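Gripper trials at Orside: your questions

I get the same handful of emails after every write-up, so I've put the answers in one place. I'm Nidia, I run the small test bench at Orside, and I'll add to this page when I get a minute.
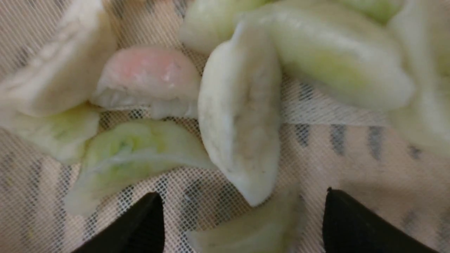 Which gripper are you using for the food tests?
Mostly the Prenda two-finger, the one with the black fingers. I've had it on the arm since March and it has done 1422 picks so far, which makes it the most used thing on the bench after the kettle. The wrist camera sits close enough to see both fingertips, and I wouldn't go back to an overhead one for this sort of job. With dumplings lying all over each other on a mesh cloth, what I want to know is where the gap is, and from up high you just can't tell. The one standing on its edge is the sort I send the arm to first, as there's a side for each finger. The flat ones are a pain!

Did you try suction?
Yes, for a whole Tuesday. Fine on anything firm, horrible on soft dough. Higinio still thinks a wider cup would do it and he may be right, but he hasn't brought me one yet.

How does the Prenda compare with the Song?
The Song has soft fingers and it's kinder, no question. I ran 700 picks on each with the same arm and the same speed, and the Song marked fewer wrappers. But it's fat! It needs so much room either side that it kept shoving the neighbours along, and then I'd have to tidy up and start again. If your food comes nicely spaced on a tray, buy the Song. If it comes in a heap, I'd go with the thinner fingers and turn the force right down.

What force setting do you use?
I start at 2 on the controller's own scale and creep up. Please don't copy my number without testing it, your dough isn't my dough. Kevin Carroll wrote in to say he needed nearly double for frozen ones.

Does the colour of the food matter?
To the gripper, no. To the camera, a bit. Pale wrapper on pale cloth is hard going, and my first settings found a pink dumpling far more happily than a white one. Moving the lamp lower and off to one side helped more than any of the clever stuff (sorry, Shahzad).

Which controller is it?
A Zukdale, the older box. The menus are dreadful but it starts first time, and swapping grippers takes me some 17 minutes including the cable I always forget.

Can I send you a gripper to try?
Please do! Write to Marisol Serrano first so she can check it'll fit our wrist plate. Pop the mounting screws in the box as well, and tell us if you want it back clean.

Do you eat them afterwards?
No. I've seen where those fingers have been.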